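Lunch share moves to the Huvberg building

The Thursday lunch share at Kakbridge starts again in March, and it has a new home. The old room on Prokton Road is being rewired and will be closed until summer. We have the ground floor of the Huvberg building instead, which has a sink, a fridge and step-free access from the parking lot.

The format stays the same. Bring a dish or some fruit, put a label on it, and sit down by 12:30. Last year the lunches served 2795 plates, up from the year before, and most weeks we had close to 50 people at the tables. The new room is smaller, so please sign up at the front desk by Wednesday noon.

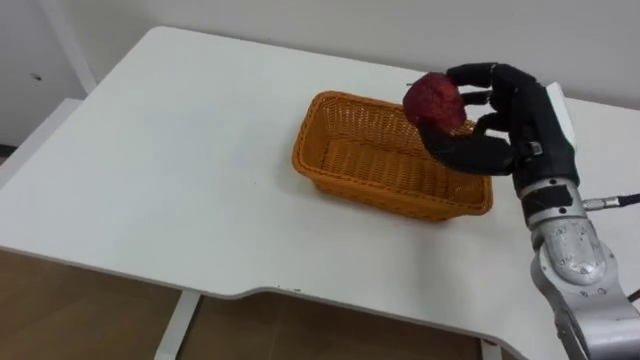

Labels matter more than they used to. Several regulars have nut or dairy allergies, and a dish with no label will be left in the kitchen. Blank cards are kept in the drawer under the coffee machine. Write the main ingredients in large letters, and list any sauce or dressing separately.

Hot dishes should arrive hot. The Huvberg kitchen has one small oven and no burners, so there is little room for warming things up. Slow cookers are fine if you bring your own extension cord. The bus from Granström stops across the street at 16 minutes past the hour, and that gives you time to set up before noon.

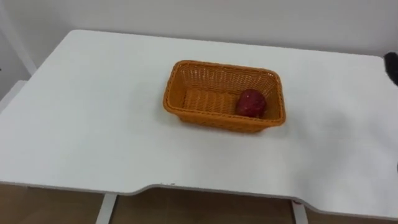
Cleanup will work a little differently. The building has no dishwasher, so we are asking everyone to bring a plate, a cup and a fork from home and take them back dirty. Bread and whole fruit can go out in a woven basket like the orange one, which has room for a fair amount and saves washing another bowl. Leftovers go home with whoever brought them - the fridge is emptied on Friday mornings.

Questions about the new room can go to the front desk, extension 3303.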